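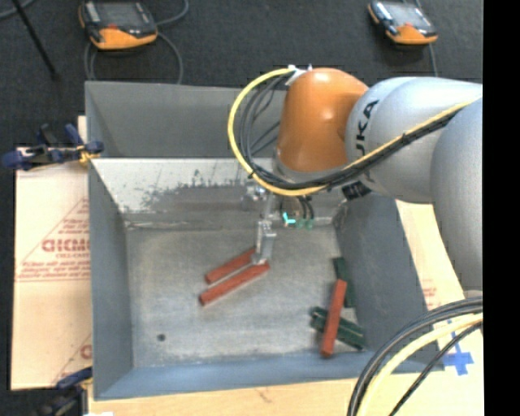 *Robot arm with an orange wrist over a metal bin.*

2022-09-26

I promised to write about the dry port at Umali, and then the summer went by. So I do it now, before I forget what I saw there.

For those who did not read my older posts: I work in freight forwarding, on the sea side mostly, and I am interested in everything that happens to a container after it leaves the ship. A dry port is a terminal inland, connected to the seaport by rail. The container comes off the vessel, goes on a train with its customs papers still open, and is cleared far from the coast. Umali is 300 kilometers from the harbor at Trunalholm, and before the rail line was repaired all of this went by truck on one road with two lanes in the hills.

I traveled there by the regional train, which is slow, but it runs next to the freight line for a long part of the way and I wanted to look at the sidings. They are short. This was my first worry. A full train is 44 wagons, and at two of the passing places such a train does not fit, so it must wait farther back and let the other one go through. On the timetable this looks like a small thing. In reality one late passenger train in the morning can push the freight train into the evening, and then the crane crew at Umali has gone home.

The person who showed me the terminal was Nanami Sugiyama. She plans the train slots for Gitstead, the company that operates the yard. She was very patient with my questions, also with the ones that I asked twice because of the noise. She told me that the yard handled 1,654 containers in its best month so far, which was November of last year. I had expected a higher number from the newspapers, but she said the newspapers always print what the place could handle and never what it handles.

What limits them is the empties. Many more boxes come inland full than go back full. The region exports dried fruit, some tiles and some furniture, and the rest of the boxes return with air inside. The shipping lines do not like to pay the rail for air. So the empties stay in Umali and stack up until a line suddenly needs them, and then it wants all of them the same week. Nanami drew this for me on the back of a wagon list as two waves that do not meet. I asked if I could keep the paper and she said no, it was the wagon list.

There is also the question of customs. In Trunalholm a container can be released the same day if the papers are good. In Umali the customs office has two desks and closes for lunch, and the two offices do not use the same software. Flitex, the forwarder with the biggest share there, keeps one employee in Umali only to carry documents between the rail office and customs. I met him for a short time, on the stairs. He was going up with a folder.

Is the dry port a success? I change my opinion about it every few weeks. The road is quieter, this I can say from people in the villages who told me so, and the price for an import box has come down to a level where a small importer can think about it. My cousin brings in bicycle parts and he pays 63 dollars less for each container than by truck. But he waits longer, and twice he did not know where his container was. For bicycle parts this is acceptable. For medicine or for fresh food I would still send a truck, I think.

The plan is to make the two short sidings longer, and after that to have a second train each day. I asked when. Nanami said the money is approved and the land is not, because one piece of it belongs to a family with many heirs.

If somebody among the readers has experience with empties at an inland terminal, please write to me. I would like to know how you share the cost of the return trip, and whether the lines agree to it in writing or only on the phone.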